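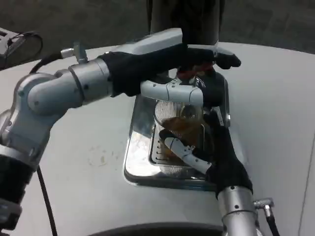 What is a drip tray under a drinks dispenser for? It catches the liquid that leaves the spout after the tap has closed, along with anything spilled while a glass is being filled or moved.

Prindo has published revised guidance on the use of tabletop drinks dispensers in shared rooms. The note, dated 03/02/2021, covers the position of the glass, the tray beneath it and the cleaning of the spout. It replaces a shorter version issued to sites in January.

The guidance applies to gravity-fed dispensers standing on a table, with a single spout at the bottom of the body. Plumbed-in machines and pump flasks are dealt with separately. According to Prindo, 3,167 dispensers of the tabletop type are now in use in offices, waiting rooms and canteens covered by its service contracts. Of the 2,308 call-outs logged for them over the past year, 96 concerned a faulty valve. Nearly all the others were for drips, sticky spouts or liquid on the table.

The main change concerns the tray. The old note asked only that one be present. The new one asks for a metal tray with a raised rim, large enough to take the full base of the glass with a margin on every side. It is to be set so that its far edge lies under the dispenser and its near edge extends towards the user. Trays are to be emptied before the level reaches half the height of the rim, and wiped dry before they go back.

A glass should stand upright with its mouth under the nozzle and the rim close to the tip. A wide gap lets the stream spread and splash, particularly with cold tea and fruit drinks. Ribbed glasses are accepted on the same terms as plain ones, although the note points out that fill level is harder to judge through a ribbed wall. Filling should stop 2 centimetres below the rim. The full glass should be steadied low down and lifted clear of the tray before it is carried forward.

Round tables are permitted. The dispenser should stand well in from the edge, and the floor next to the table should be checked for drips at the end of each day where it is carpeted.

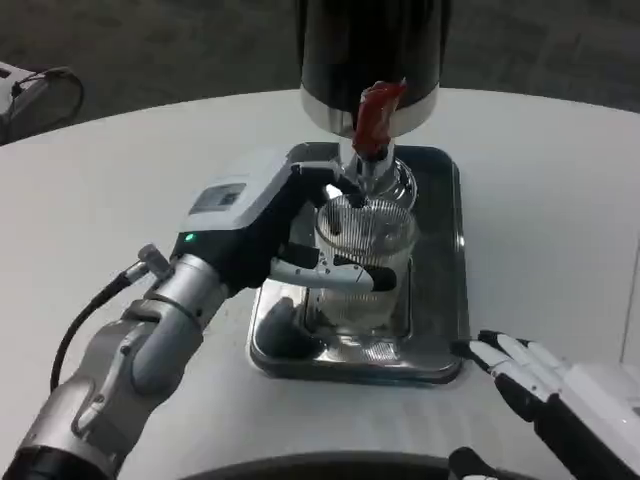

Cleaning and supply

Spouts are to be rinsed with warm water after each refill and taken apart weekly. Any collar around the nozzle should be removed and washed on its own. Sugar residue collects behind it and is the usual cause of a slow drip.

Bortolotti will supply replacement trays from its depot at Sirnetport. The trays come in one size, and sites with narrower dispensers may keep their existing ones if the rim is sound. Orders are placed through the Rernuvitz catalogue under table fittings. Sites that have already ordered under the January list do not need to order again.

Contact the news desk | Copyright 2021 Rernuvitz | Back to top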